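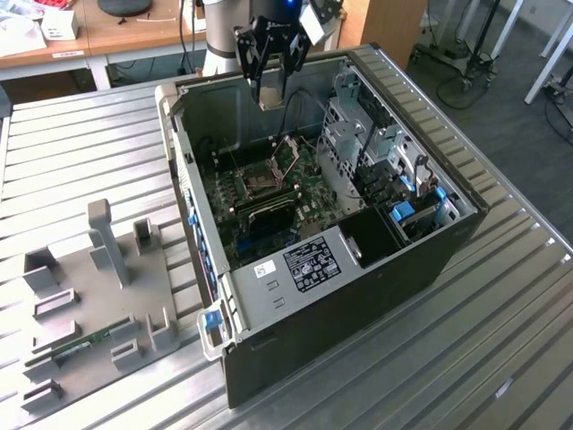 Posted by Yasir Sial | Bedcombe lab notes | December

How to train a memory insertion policy without burning a month on it

Quick writeup, several people asked. Task is putting a memory stick into a desktop board with one arm. Goal is a policy that gets the stick lined up and pressed in from either side of the slot. Our code is called Targate, the steps should carry over to whatever you run.

Step 1. Fix the tower. Lay it on its side, clamp it, mark the corners on the table. If it creeps between episodes your data is mush.

Step 2. Print a tray for the parts. Ours sits left of the case and holds the stick in a slot. Same grasp every time, one less thing to learn.

Step 3. Record demos. We did 200 by teleop. Go slow in the last bit before contact, fast everywhere else. Throw out anything where you hesitated, the policy will copy it.

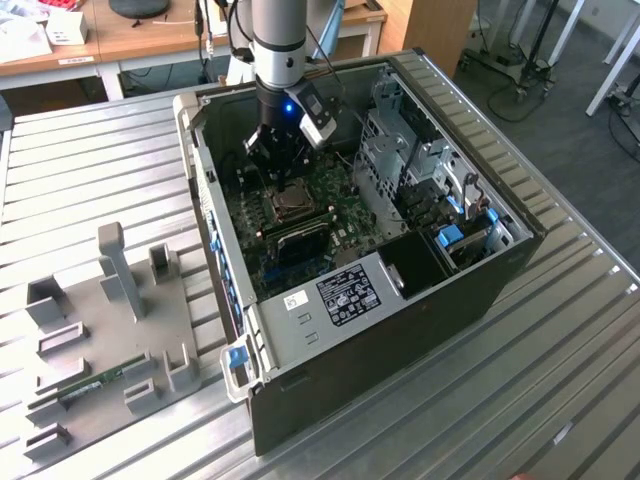 Then vary the start pose. Shift the arm a few centimeters, rotate the wrist a little, record again. We skipped this in the first round and had to redo teh whole set.

Step 4. Train on two views, outside camera plus wrist. Batch size 128. Outside view gets you to the board, wrist view does the lining up. Dropping the wrist view killed it for us, it kept landing one slot over.

Step 5. Keep the blurry wrist images. I filtered them out once and the policy got worse, becuase it sees blur at run time too.
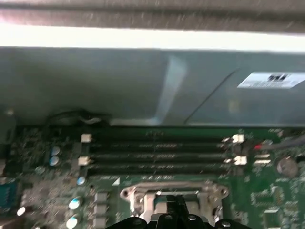 Ritu Tomar: Agree on the blur. For me 2,000 extra steps with the blurry ones left in did more than new demos. Did you try force input for the press?

Yes, next post. Short version, use it only after contact. Before that it's noise.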